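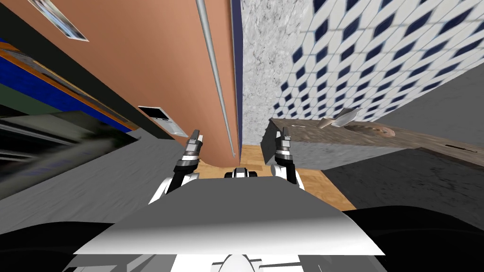 Will the kitchen staff at Bemthorpe lose hours when the two-armed machine comes in? The hours stay as they are through November, and what changes first is who does the clearing and carrying at the end of a shift.

Hello all, and thank you for the kind notes after my last message – I read every one of them with my tea this morning, and I'm sorry to be slow in answering.

Somebody at Mostuvmont wrote:
> We heard Mahrous wants 20 of us trained on it.
> Do we still get to do the cooking? And who
> do we call when it stops in a doorway?

You do still get to cook, and I'd be heartbroken if you didn't! Mahrous has asked for 20 people because they want every shift covered, and the training is 3 afternoons, paid. As for doorways, please call the Amov desk on extension 235 and don't try to push it yourselves, however tempting (I know, I know).

What I can't tell you yet is how it will feel to share a counter with it all day. Some of the 2025 group missed the chat over the dishes, so do write and tell me if you feel that too.

Warmly,
Latifa Nasr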